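Consumer Devices and Their Claims
Handout 6: Battery life, and what the number on the box is worth

Read this before the lab. Bring the spec sheet for whatever phone you carry, printed or saved offline.

Where the number comes from

Every phone launch has a battery figure, and most of you can recite one. The Erkeo handset we use as our running case is sold with "up to 58 hours of use." Look at the two words at the front. "Up to" means the claim is met if one unit, once, under conditions the maker picked, reached 58. A phone that dies after lunch doesn't contradict it.

Then look at "use." The footnote on the Erkeo sheet defines it as audio playback, screen off, radios off, a new battery, room temperature. I have no quarrel with the test. I doubt that many buyers would call it using a phone.

Capacity is a different claim

Milliamp-hours tell you how much charge the cell holds. They don't tell you how fast the phone spends it. The Vullon has a smaller cell than the Erkeo and outlasts it on video in our lab runs. A dimmer panel explains part of the gap. I suspect the modem explains some of the rest, but we haven't isolated it and I won't pretend we have.

Also check whether the sheet says "typical" or "rated" capacity. Typical is an average across cells. Rated is the minimum the maker will stand behind. Marketing likes the first one.

Charging speed

Fast charging is quoted as a time to a percentage, and the percentage is rarely 100. Vullon advertises 24 minutes. Read on and you find that it means 24 minutes to half, starting from one percent, with a charger sold separately. The last stretch is slow on any lithium cell, so stopping the clock early flatters everybody.

Benchmarks and leaked scores

Clikgate's battery chart gets passed around every launch season. It's better than most because the script is public, but note what's missing:
Number of units tested per model. Usually one.
Signal strength. A phone hunting for a tower drains faster, and the chart doesn't say where the phone was sitting.
Software version. Two of last year's entries were run on pre-release builds and never redone.

Leaked scores are weaker still. A device name in a benchmark database is a text field, and text fields can be edited. Treat a leak as a rumor with a number attached.

The El-Sayed rule

We use the El-Sayed rule in this course, named for the lab where it started: no comparison counts until each phone has been run 3 times, same brightness measured with a meter, same network, same room. If the three runs spread wider than the gap between phones, you have no result. Write that down and hand it in. You will not lose points for it. 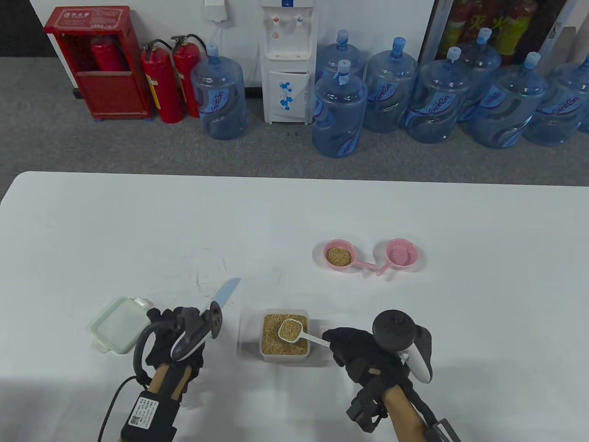
For the lab

Work in pairs. Pick one claim from a spec sheet and rewrite it as a sentence that could be shown false. Then say what you'd need to test it – equipment, time, number of phones. Last term 47 claims were turned in, and a good many of them couldn't be tested as the maker had written them. Keep those; they're useful for the essay in December.

Reading: the Clikgate methods page, including the footnotes, and the Erkeo spec sheet from the course folder.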